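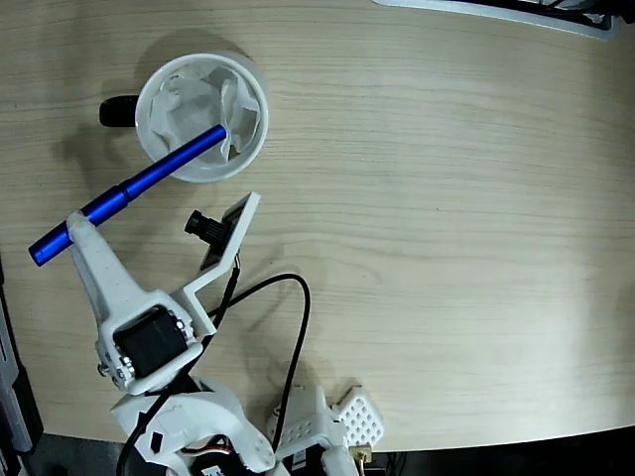 ## 3. Collection of Demonstrations

The Wanddale group was asked to gather enough examples for a small arm to learn one task: placing a pen in a mug. All examples were recorded by hand guidance, with one student moving the arm and another resetting the table.

Recording took place over 4 sessions in December and produced 198 episodes. The pen was set down at a new angle before each episode, while the mug was kept to the left half of the table. Episodes in which the pen was dropped were kept and marked as failures in the Rata log.

### 3.1 Checking

Each episode was reviewed by 2 students using the Mudent viewer. An episode was removed if the wrist camera had lost more than a few pictures, or if a hand had entered the view before the grip was released.

### 3.2 Limits of the set

Only one mug and one pen were used. The set therefore says little about how the trained system would treat other objects. The lighting in the Gajdoš room was also left unchanged throughout, and a second round by the window is proposed for next term.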